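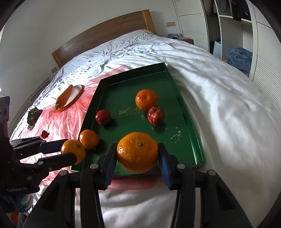
Mandarins at the tray, one to each gripper.

Nele Seidel wrote the handling rules at Trindia, and she would like them read.

"Rule 2 is one piece of fruit per gripper," she says. "You'd be amazed what people call one."

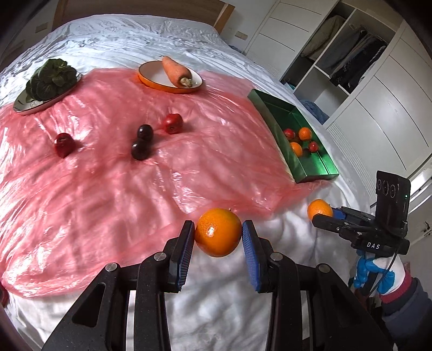
The first draft ran to 451 lines. She cut it to 200 after Torben Wiegand used his copy as a coaster.

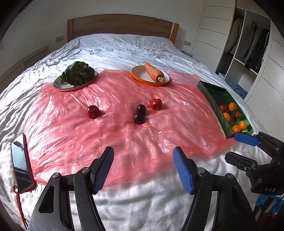

Does he follow the short one? "He's read the cover," Seidel says. "I'm told he liked it."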